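Does a second viewpoint help? Evaluating a pick-and-place policy in simulated living rooms

Project report, Lionel Barbier
Submitted October

1. Background

The lab's policy, Mustel, was trained on real arm data collected before I joined the group. Testing it on the real arm is slow. Every trial has to be reset by hand, and two people resetting the same layout will not put things back in quite the same place. My project was to find out whether trials run in a simulator could rank different versions of the policy in the same order as the real arm does, and whether the choice of camera view makes any difference to that.

I did not train anything new. I took 4 saved checkpoints of Mustel and ran them through the same set of simulated tasks, first with the outside camera only and then with the outside camera plus the wrist camera.

2. Simulator and layouts

The simulator is Rultik, which the group already used for collision checking. I wrote a small layout generator on top of it, called Marchal in the repository. It takes a room, a support surface and a list of objects, drops the objects from a low height and lets them settle. Layouts where something rolls off the surface are thrown away. The rest are saved with a seed so that every checkpoint sees exactly the same start.

I made 24 layouts. Most use a table or a worktop as the support surface. A smaller group uses soft furniture, mainly because my supervisor wanted something that does not look like the training data. In these the arm stays mounted on its own table and has to reach across to the seat. The physics treats the cushions as rigid, so they look like fabric but do not give under the objects. I come back to this in section 5.

The food items come from the Bumurano object set. Their collision shapes are simplified, and I had to redo the one for the banana by hand as the original was a single convex hull and the fingers stopped well short of the peel.

Outside and wrist views, sofa layouts, banana as the target:

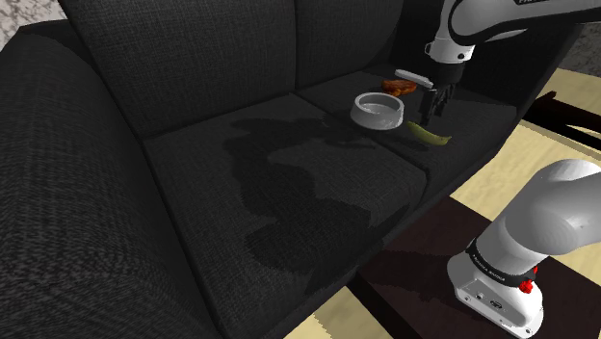
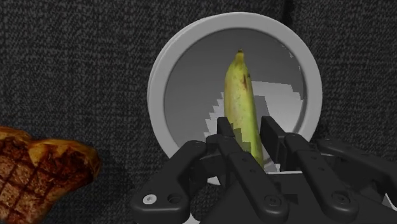 3. Procedure

Each trial starts with the arm in its home pose and a written instruction such as "pick up the banana". The policy runs until it reports that it is done or until 800 control steps have passed. A trial counts as a success if the target is off the support surface and still between the fingers for the last part of the episode. I also logged the closest distance between the fingertips and the target, which turned out to be more useful than success alone when two checkpoints both failed.

For the comparison with the real arm I used the group's existing results on tabletop tasks. There are no real sofa trials, so the sofa layouts only tell us how the policy behaves in simulation.

4. Results

On the tabletop layouts, the order of the checkpoints in simulation matched the order on the real arm when both cameras were used. With the outside camera only, the second and third checkpoints swapped places. The best checkpoint reached 59 per cent success over the tabletop layouts with both views. The real arm does better than that, so I would not use the simulated number as a prediction of the real one. It is only the order that seems to carry over.

The sofa layouts were worse for every checkpoint. The usual failure was a good approach followed by closing too early, with the fingers still above the target. Dark upholstery made this worse, and a lighter fabric brought the closest distance down for three of the checkpoints. Changing the lighting had a smaller effect than I expected.

5. Problems and limits

Shadows in Rultik have blocky edges at the quality setting I used, and they show up most at close range. I reran a few layouts at the higher setting and the outcomes did not change, but it was too slow to do this for the whole set.

Rigid cushions are the bigger issue. A real seat would sink, and the height of the target would change when a finger pressed next to it. I looked at the soft body option and could not get it stable with more than one object.

The number of checkpoints is also small. With so few of them, a matching order could come about by chance, and more would be needed before anyone relies on this to choose a model.

6. Further work

Marchal now runs from the command line and the seeds are stored with the layouts. The next student could add cluttered shelves, which the loader accepts but which I never tested, and collect a short run of real sofa trials to compare against. The distance logs are in the results folder, one file per checkpoint.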